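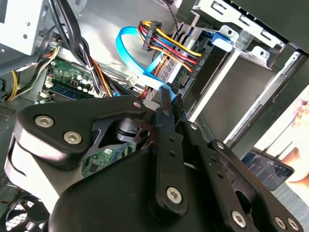 Page 11

Speaker notes: Drive cabling in desktop cases
Planik workshop day, session 5

Start with the bay. The drive is held in a black grooved plastic frame, with small white lettering along the edge, partly legible as HDD 0. Tell the room to read that marking before touching a cable. Half the wrong-drive calls logged at the Vukero site in July came from skipping it.

Two connections to name:
Data: the blue SATA cable. Point out the wide arc it makes away from the drive. A gentle curve is fine. A sharp fold at the plug is a fault waiting to be found.
Power: red, yellow, orange and black wires, bundled, fanning out towards the drive.

Removing the data cable. Machine shut down, mains lead out. Grip the plug body, never the cable further up. If there is a metal clip on the plug, press it fully before pulling. Pull straight. Rocking it sideways can crack the plastic tongue on the drive, and then the drive is scrap.

Pause for questions on clips. They always come.

Blue plastic latch: leave it alone until both cables are off. Mention the sheet-metal cage beside it. Folded edges can still be sharp, so keep knuckles clear.

Refitting. Match the L-shaped key, push until seated, check that the side panel will close without pressing on the cable.

Figures, if asked: Wikodura refitted 161 machines using this order of work. The stores list allows 2000 spare data cables across all sites. Widmer holds the list.

Next page: labelling and the fault sheet.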